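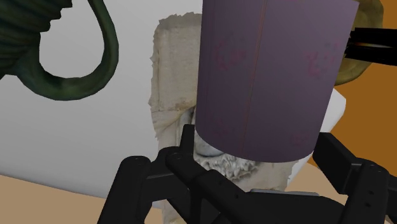 퍼코우, 그리퍼 학습용 가상 작업대 키트 '플롤티어' 판매 시작

최종 수정: 오후 4시 20분

인쇄하기 | 이메일로 보내기

로봇 소프트웨어 업체 퍼코우(Furkow)가 로봇 손의 집기 동작을 컴퓨터 안에서 연습하고 평가할 수 있는 시뮬레이션 키트 '플롤티어(Floltier)'를 7월부터 판매한다. 실제 로봇 팔이 없어도 작업대 위 물체를 집고, 옮기고, 내려놓는 과정을 그대로 돌려 볼 수 있도록 만든 제품이다.

기본 패키지에는 물체 모델 1000종과 미리 꾸며 놓은 작업대 장면 600개가 들어 있다. 가격은 한 자리 사용권 기준 2695달러이며, 한 번 구입하면 기간 제한 없이 쓸 수 있다. 업데이트는 구입 후 1년 동안 무상으로 제공되고 그 뒤에는 별도 유지보수 계약을 맺어야 한다.

플롤티어의 장면은 대부분 물건이 뒤섞인 상태로 구성돼 있다. 연한 황갈색 작업대 위에 보라색 원기둥이 서 있고 검은색 그리퍼의 두 손가락이 그 밑동을 감싸는 장면의 경우, 원기둥 바로 뒤로 구겨진 자루 같은 물체가 겹치고 왼쪽에는 굵은 밧줄이나 호스처럼 보이는 짙은 녹색 물체가 늘어져 있다. 표면이 매끈한 물체와 주름진 물체가 한 화면에 함께 들어오는 구성이다.

퍼코우의 제품 책임자 에바리스토 로살레스(Evaristo Rosales)는 온라인 설명회에서 "빈 책상에 상자 하나를 올려놓고 집는 시험은 이미 많은 팀이 통과했다"며 "현장에서 걸리는 문제는 대개 목표물 옆과 뒤에 있는 물건에서 나온다"고 말했다. 그는 장면을 만들 때 물체의 종류보다 물체끼리 얼마나 가리는지를 먼저 정했다고 설명했다.

■ 작업 31가지, 난이도는 직접 조절

키트에는 정해진 평가 작업 31가지가 포함된다. 원통형 물체 세워 집기, 겹친 물체 사이에서 하나만 빼내기, 늘어진 줄을 건드리지 않고 옆 물체 옮기기, 천으로 된 물체를 한쪽으로 밀어 두기 등이다. 각 작업은 난이도를 세 단계로 나눌 수 있다. 단계를 올리면 물체 사이 간격이 좁아지고 카메라 위치가 손목 가까이로 내려간다.

손목 시점 화면을 기본으로 제공하는 점도 이 제품의 특징이다. 그리퍼의 손가락과 손바닥 부분이 화면 아래쪽을 차지하고, 집으려는 물체가 화면을 크게 가리는 경우가 많다. 사용자는 고정 시점 화면을 추가로 켜서 두 화면을 함께 학습 자료로 쓸 수 있다. 조명 밝기, 벽과 작업대의 색, 물체 표면의 얼룩과 무늬도 설정 파일에서 바꾼다.

물체 모델에는 질량과 마찰 계수가 기본값으로 입력돼 있다. 퍼코우는 이 값을 고정해 두지 않고 범위를 지정하게 했다. 범위를 정해 두면 장면이 새로 열릴 때마다 그 안에서 값이 바뀐다. 같은 원기둥이라도 어떤 회차에는 미끄럽고 어떤 회차에는 무겁게 설정되는 식이다.

평가가 끝나면 성공 여부와 함께 접촉 지점, 손가락에 걸린 힘, 주변 물체가 밀려난 거리가 표로 저장된다. 주변 물체를 일정 거리 이상 밀어낸 경우에는 목표물을 들어 올렸더라도 실패로 처리할 수 있다. 이 기준은 사용자가 작업별로 따로 정한다.

■ 그리퍼는 오위노 모델이 기본

기본으로 제공되는 그리퍼는 부품 업체 오위노(Owino)의 두 손가락형 모델이다. 여러 개의 링크가 이어진 검은색 손가락이 양쪽에서 마주 닫히는 방식으로, 시뮬레이션 모델에는 링크 끝의 나사 구멍과 볼트 자리까지 반영됐다. 오위노는 설계 파일을 퍼코우에 제공했으며 두 회사가 공동으로 관절 움직임을 조정했다고 밝혔다.

다른 회사의 그리퍼를 쓰는 사용자는 직접 모델 파일을 불러와야 한다. 두 손가락형이면 변환 도구로 대부분의 설정을 옮길 수 있지만, 흡착식이나 손가락이 세 개 이상인 제품은 아직 지원하지 않는다. 퍼코우는 흡착식 지원을 다음 판에 넣을 계획이라고 했으나 출시 시점은 공개하지 않았다.

■ 농산물 선별 업체에서 먼저 사용

농산물 선별 설비를 만드는 컬테벡스(Cultevex)는 정식 판매에 앞서 시험판을 사용했다. 이 회사는 자루에 담긴 작물과 포장재가 한 작업대에 섞여 들어오는 공정을 플롤티어로 옮겨 놓고 집기 순서를 바꿔 가며 시험했다.

컬테벡스 측은 새 제어 프로그램을 설비에 올리기 전에 문제를 걸러 내는 용도로는 쓸 만했다고 평가했다. 밤사이에 시험을 걸어 두고 아침에 실패한 회차만 골라 볼 수 있어 담당자가 설비 옆에 붙어 있는 시간이 줄었다는 것이다. 실패 회차는 시간 순서대로 되돌려 볼 수 있고, 특정 시점에서 물체 위치만 바꿔 다시 실행하는 것도 가능하다.

불만도 있었다. 자루나 천처럼 모양이 변하는 물체는 계산에 시간이 오래 걸리고, 손가락이 깊이 파고들 때 주름이 어색하게 튀는 경우가 있었다. 컬테벡스는 이런 물체를 집는 작업에서는 시뮬레이션 결과를 참고로만 쓰고 실제 설비에서 다시 확인했다고 전했다.

로살레스는 이 지적에 대해 "부드러운 물체의 접촉 계산은 정확도와 속도 가운데 어느 쪽을 택할지 사용자가 고르게 했다"며 "기본값은 속도 쪽에 맞춰져 있어 설정을 바꾸면 움직임이 나아지지만 실행 시간은 늘어난다"고 답했다. 줄 형태의 물체도 같은 설정의 영향을 받는다.

■ 설치와 구입

플롤티어는 리눅스와 윈도에서 실행된다. 화면을 띄우지 않고 여러 장면을 동시에 돌리는 기능은 리눅스판에서만 쓸 수 있다. 별도 그래픽카드가 필요하며, 모양이 변하는 물체를 많이 쓰는 장면에는 메모리가 넉넉한 카드가 권장된다. 설치 안내서와 작업 설명서는 영어와 스페인어로 먼저 나왔고 한국어판은 준비 중이다.

교육기관용 사용권은 따로 판매한다. 가격은 자리 수에 따라 달라지며 퍼코우 영업 부서에 문의해야 한다. 물체 수와 작업 수를 줄인 체험판은 퍼코우 홈페이지에서 내려받을 수 있다. 체험판에서는 난이도 1단계만 열리고 평가 결과를 파일로 저장할 수 없다.

사용자가 만든 장면을 다른 사용자와 나누는 기능도 들어갔다. 공유된 장면은 퍼코우의 확인을 거쳐 목록에 올라간다. 회사 설비나 제품 모양이 드러나는 것을 원하지 않는 업체는 공유 기능을 끄고 내부망에서만 제품을 쓸 수 있다. 이 경우 사용권 인증은 파일 방식으로 진행한다.

오위노 그리퍼 실물과 플롤티어를 묶은 상품은 오위노가 판매를 맡는다. 묶음 상품의 가격과 공급 지역은 정해지는 대로 오위노가 안내할 예정이다.

인쇄하기 | 이메일로 보내기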